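Home Stories Poems Submit About

Apr 24, 2019
by Wellington Honorato

LAST BOX

Two boxes left. Then the van, then Jurndale, then whatever Jurndale was.

Tarcísio had the tape. Couldn't find the end of it. Round and round with a fingernail, nothing. Start again.

"Scissors?"

Packed. Obviously packed.

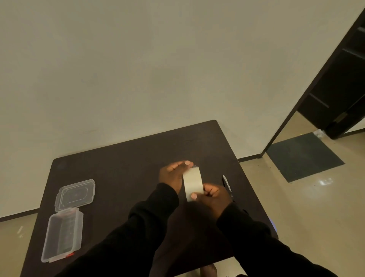 The tape, the pen, the lunch box with its lid off.

He'd meant to write KITCHEN on everything. Back in Febuary he'd had a system, colours even. Now it was just the pen and whatever he could remember. His mum's lunch box, did that count as kitchen? She'd carried it to Farnel for nearly 30 years. Rice, mostly. An egg.

There. A ridge, under the nail. Gone again.

A horn outside, twice.

"Coming!" he shouted, and didnt move.

We use cookies to improve your visit. Accept Settings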